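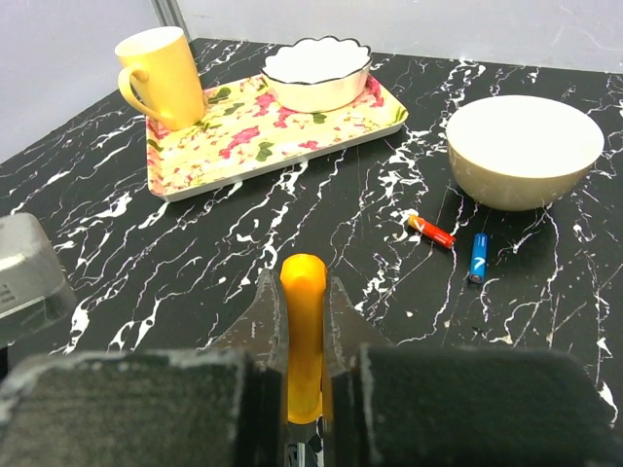
A robot's two fingers, up close, with something orange-yellow between them.

How does a robot know what it's looking at?

Hi, I'm Qistina, and I write the software that helps a robot see. My favorite part is the tricky stuff, like this table! You spot the mug, the bowls and the two batteries in a blink. The robot starts with nothing but numbers — every tiny dot of color in a picture is a few numbers, and my program has to sort out which dots belong together.

Look at the black tabletop with its jagged white streaks. A streak can fool a program into thinking it has found the edge of something. And the roses on the tray? They're flat and printed, so there's nothing there to pick up, but a beginner program might have a go anyway.

So we let ours practice. We showed it 900 pictures of tables, and people had drawn a line around every object in them. My friend Anong Somboon drew the lines on 87 of those (her hand got very tired).

Next comes planning. A program called Cilus works out where the fingers should go and how far to close them. Squeeze too softly and the thing slips, too hard and it might get squashed.

Try it yourself! Close one eye, reach out slowly and pick up a pencil with just your thumb and one finger.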